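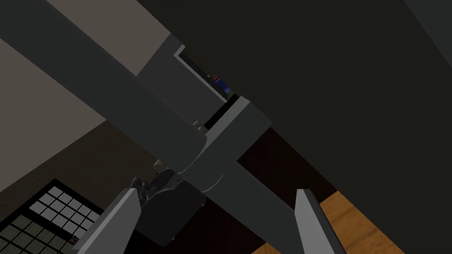 Rukard open day in August – who else went?

Forum > Robots and automation > Shows and visits

benchgrinder
Drove out to the Rukard open day. Parking was bad, coffee was free. The main hall was conveyors and palletizing, same as every year. The part worth seeing was upstairs in the Kwiatkowski wing, where Humaira Afridi's group was running a two-armed robot in a simulated apartment. The job was the tall cabinet: get to it, deal with the doors, handle what's on the shelves. You stood behind a rope and watched it on a big screen, and there was a session every hour until 4 p.m.

She said the group runs the cabinet job 1000 times with the start position changed a little each time, then looks at the failures. Most of the talk was about failures, and I liked that. The two big ones are the arm folding up too close to a door and the gripper coming at the handle from a bad angle. 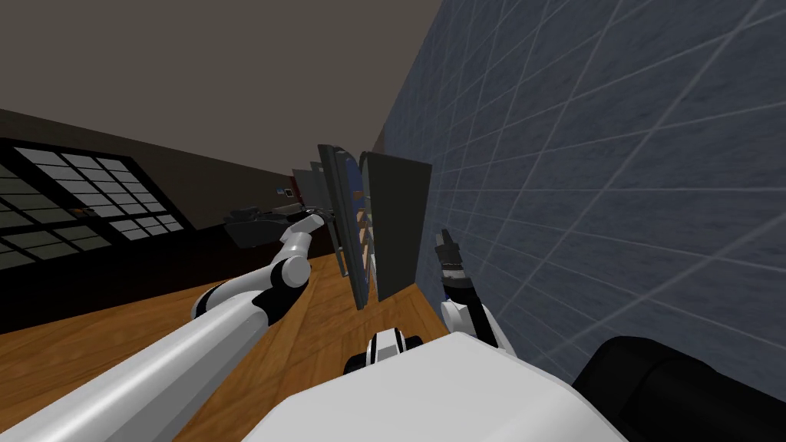 Render: Rukard simulation group, open day handout

I asked if they had a real cabinet to compare with. They do, but it was in the other building and not open to visitors.

tollgate_9
I was at the 11 a.m. session. Not as impressed as you. It's a simulator. Doors in a simulator have whatever friction you type in. I sell hinges for a living and I can tell you two cabinets off the same line don't open the same.

benchgrinder
She covered that in the afternoon. They vary the hinge friction and the door weight between runs. You can argue about how much that helps, but they aren't using one number.

tollgate_9
Then it should have been in the morning talk too. We got Paavo Harju and he spent most of it on camera placement.

mossy_pete
The camera part was the part I came for. The view from the gripper is hard to work with. Get near a door and the door blocks a big piece of it, and most of the rest is floor. He said they had trouble with exactly that before they combined it with the view from the body.

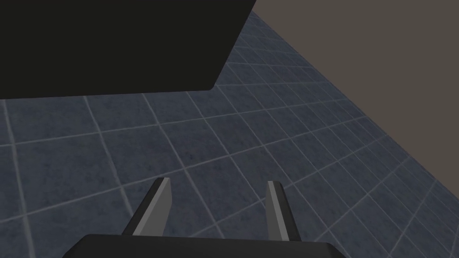
lindenwood
How much did it cost to get in, and do you have to sign up ahead?

mossy_pete
The hall was free at the door. The upstairs sessions needed a sign-up, and they stopped at 70 people per session. If you want the Herkach workshop next time, that one was 125 dollars and it filled up early.

benchgrinder
Workshop was good but I wouldn't pay for it twice. Half the time went to getting everyone's laptop set up. Fandico had a table next door with their gripper kits at 750 a pair, and you could handle them without anyone trying to sell you something.

Back on the doors – what I keep thinking about is the left and right arms working that close together. With both doors open there isn't a lot of room in front of the shelves, and each arm has to stay out of the other's way.

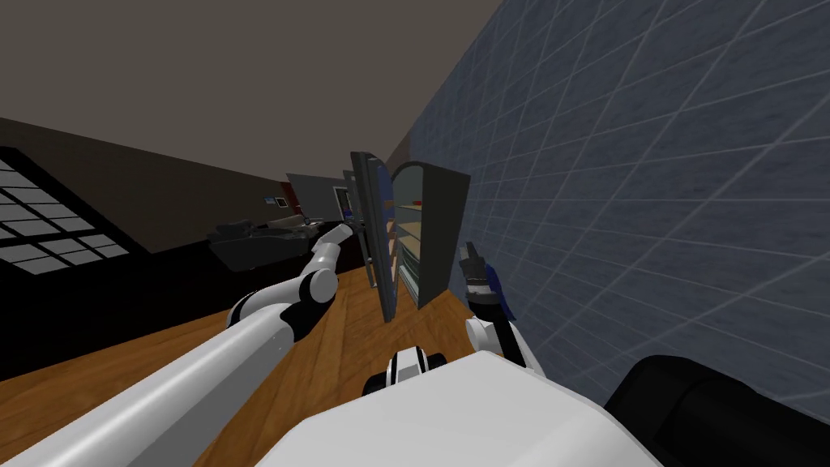

oriole
One arm would do for a cabinet that size. I've put single arms on machine tending cells for years and the second arm mostly gives you a second thing to crash. Open a door, let go, open the next one, then reach in. Slower, sure.

mossy_pete
Depends on the door. Plenty of them swing back when you let go, and then you need something holding it.

oriole
Put a stop on it.

mossy_pete
In your shop, fine. They said they want it to work in a home nobody has modified.

tollgate_9
I'd go again if they open the other building. Did anyone get an answer on whether that's planned?

benchgrinder
I asked at the desk on the way out. They took my email and said the list gets told first. I'll post here if I get anything.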